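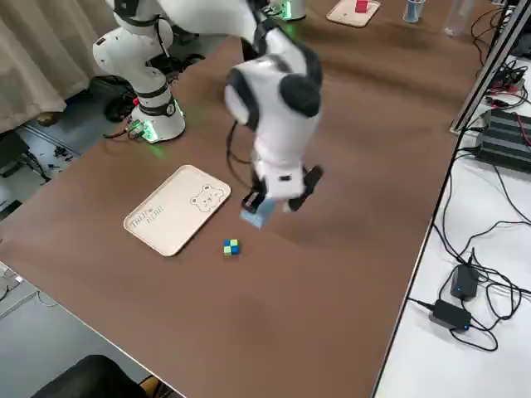
Figure 2.1 Trays on a tabletop, with one block on it and one held just above. The light-blue block is longer than it is wide; the patterned one is a cube.

Chapter 2
Solids: Shape, Size and Surface

A solid keeps its own shape when it is moved from a tray to a table. A liquid does not. In this chapter you will study small solid objects of the kind found in most classrooms, and you will learn to describe them in three ways: by shape, by the space they take up, and by how they respond to a push.

A block with flat faces is the easiest solid to measure. Multiply length by width by height to find its volume. A cube with edges of 10 millimeters has a volume of 1000 cubic millimeters. A block half as tall, with the same base, has a volume of 500 cubic millimeters.

Surface also matters. Painted wood feels smooth, while many foams are full of tiny pits.

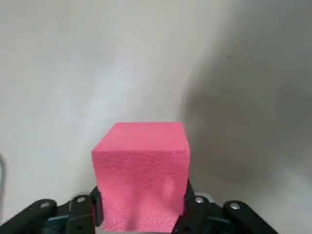 Figure 2.2 A pink foam cube. Note the shallow dent in the front face.

Foam is a solid with gas trapped inside it. When you press on it, the thin walls between the pores bend. Some foams spring back at once, and others hold a mark. Section 2.3 compares the two kinds.

Before you begin, collect a ruler, a tray, and at least one block of each material. Record your results in the table on page 252.

Key terms: solid, volume, face, edge, pore, compression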